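6 August 2018
By the Manipulation Group, Skotanska

4. Data Collection with Hand-Held Grippers

4.1 Task and setting

The locker task was chosen as the storage portion of the Tultitz task set. An operator opens a compartment, places an object in it or takes one out, and leaves the door either open or closed according to the instruction for that trial. Earlier work on the set used drawers and open shelving, where the approach path is nearly the same from one trial to the next. A hinged door that swings through the space in front of its neighbors gives a less regular path, and an open door left by one trial becomes an obstacle in the following one.

All trials were recorded in an open-plan office in July. Furniture was left where the staff normally keep it. Daylight from the windows was not blocked, and people working in the room were not asked to leave.

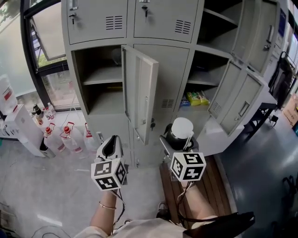
Figure 3. Operator view during the locker task. A gripper is carried in each hand, each with a white marker cube; the right gripper holds a kettle near an open compartment.

Both grippers are operated by hand and carry no drive of their own. Pose is recovered offline in two passes. The first pass tracks the marker cubes in the head view and gives a position for each gripper relative to the operator. The second pass uses the gripper view to estimate motion against the room. Where the two estimates disagree, the head view is kept if at least 2 cube faces are readable, and the gripper view is kept otherwise. Segments in which neither source is usable are dropped.

The operator received the instruction by voice at the start of a trial and chose the hand to use. No fixed starting posture was required. A trial ended when the operator lowered both grippers and said so, and the audio cue was later used to split the recording.

4.2 Effect of the wide view

The gripper cameras use a very wide lens. The benefit is that the window frames, the ceiling and the railing of the upper level remain available as tracking features even when the jaws point at a plain surface. The cost is strong curvature toward the edges, where straight lines bow outward, and a dark border that carries no information. We mask the border and the gripper body before feature extraction, using one fixed mask for each unit.

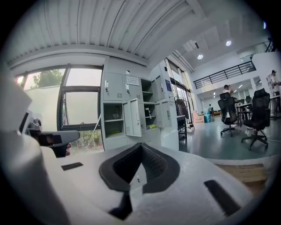 Locker fronts posed a separate difficulty. The doors repeat at regular spacing, with the same vent slits on each, and the matcher often assigned a feature to the wrong compartment. Estimates then jumped sideways by one door width. Adding the Hiebert consistency check, which rejects any match that implies a faster hand motion than the inertial data allow, removed most of these jumps. The remaining cases were found by inspection and excluded.

4.3 Resulting data

A total of 1,240 trials were recorded. After the exclusions described above, 1,000 were used for training and 200 were held out for evaluation. The other 40 were discarded. The split was made by session, so that no session contributes to both parts.

Policies trained with both views were compared with policies trained on the gripper view alone, using the Tanusow baseline without change to its network or learning rate. The two-view policy predicted the held-out hand paths more closely in the approach phase. The difference was small once the jaws were near the door, where the head view is often blocked by the operator's own arms. We did not tune either policy for this task, and the results should be read as a comparison of inputs only.

Door closing remains the weakest part of the data. Operators tended to push a door shut with the outside of the gripper body, and contact of this kind is not captured by the jaw signal. Section 5 treats these trials separately.

Contact: Manipulation Group, Skotanska | Copyright 2018 Skotanska | Back to top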